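Tonaufnahme für die Vorauswahl des Jugendstreichorchesters Bumau erstellen und einreichen

Für die Aufnahme in das Jugendstreichorchester Bumau ist eine Tonaufnahme einzureichen. Bewerben können sich Schülerinnen und Schüler ab 13 Jahren mit den Instrumenten Violine, Viola, Violoncello und Kontrabass. Die folgende Anleitung beschreibt die Vorbereitung, die Durchführung und die Übermittlung der Aufnahme. Eine professionelle Studioproduktion wird nicht erwartet.

1. Programm festlegen

Einzureichen sind eine Tonleiter über zwei Oktaven, eine Etüde nach Wahl und ein Vortragsstück. Das Vortragsstück soll mindestens 4 Minuten dauern; einzelne Sätze aus Sonaten oder Konzerten sind zulässig. Klavierbegleitung ist gestattet, wird jedoch nicht bewertet. Bei Werken mit längeren Orchestervorspielen ist der Einsatz zwei Takte vor dem Solo zu wählen.

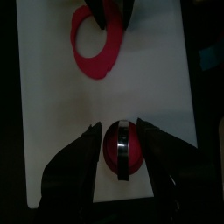 Roter Ring auf weißer Platte

2. Raum auswählen

Geeignet sind mittelgroße Räume mit Teppich, Vorhängen oder gefüllten Bücherregalen. Badezimmer, Treppenhäuser und leere Kellerräume verfälschen den Klang erheblich. Fenster und Türen sind zu schließen, Mobiltelefone auszuschalten. Wer zu Hause keine ruhige Umgebung findet, kann im Mai den Saal Bauerfeind in Trerier nutzen. Die Reservierung erfolgt über das Sekretariat, ein Klavier ist vorhanden.

3. Mikrofon aufstellen

Das Mikrofon wird auf einem Stativ in 200 cm Entfernung vom Instrument aufgestellt, bei Violine und Viola etwas oberhalb der Kopfhöhe. Der Abstand bleibt während der gesamten Aufnahme unverändert. Steht kein Stativ zur Verfügung, ist eine feste, massive Unterlage zu verwenden, die mit einem gefalteten Tuch abgedeckt wird. Von Hohlkörpern ist abzusehen: Ein Holzkasten wie der abgebildete, mit Schlitz und kleiner runder Bohrung im Deckel, sollte nicht als Mikrofonunterlage dienen, da solche Behälter bei tiefen Tönen mitschwingen können. Auch der Notenständer muss frei stehen und darf das Mikrofon nicht berühren.

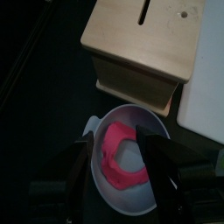 Der Aufnahmepegel wird an der lautesten Stelle des Programms eingestellt und danach nicht mehr verändert. Eine automatische Pegelregelung ist nach Möglichkeit abzuschalten – sie gleicht dynamische Unterschiede aus, die für die Beurteilung benötigt werden.

4. Aufnahme durchführen

Das Instrument ist unmittelbar vor Beginn zu stimmen. Jedes Stück wird ohne Unterbrechung eingespielt. Schnitte innerhalb eines Stückes, nachträglicher Hall und Korrekturen der Tonhöhe führen zum Ausschluss. Zwischen den Stücken darf die Aufnahme angehalten werden. Namen und Ansagen sollen nicht zu hören sein, die Bewertung erfolgt anonym.
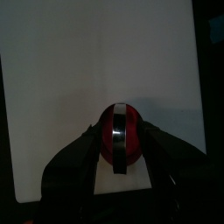 Dunkelrotes, rundliches Objekt zwischen zwei schwarzen Greiferfingern

5. Dateien übermitteln

Für jedes Stück ist eine eigene Datei im Format WAV oder FLAC anzulegen. Die Gesamtgröße darf 400 MB nicht überschreiten. Der Dateiname besteht aus der Bewerbungsnummer, dem Instrument und der Position im Programm. Das Hochladen erfolgt über das Portal Altby; die Zugangsdaten werden mit der Anmeldebestätigung versandt. Nach Abschluss der Übertragung erscheint eine Eingangsnummer, die bei Rückfragen anzugeben ist.

Bricht die Übertragung ab, kann sie bis zum Ende der Frist beliebig oft wiederholt werden. Gewertet wird die zuletzt vollständig übermittelte Fassung.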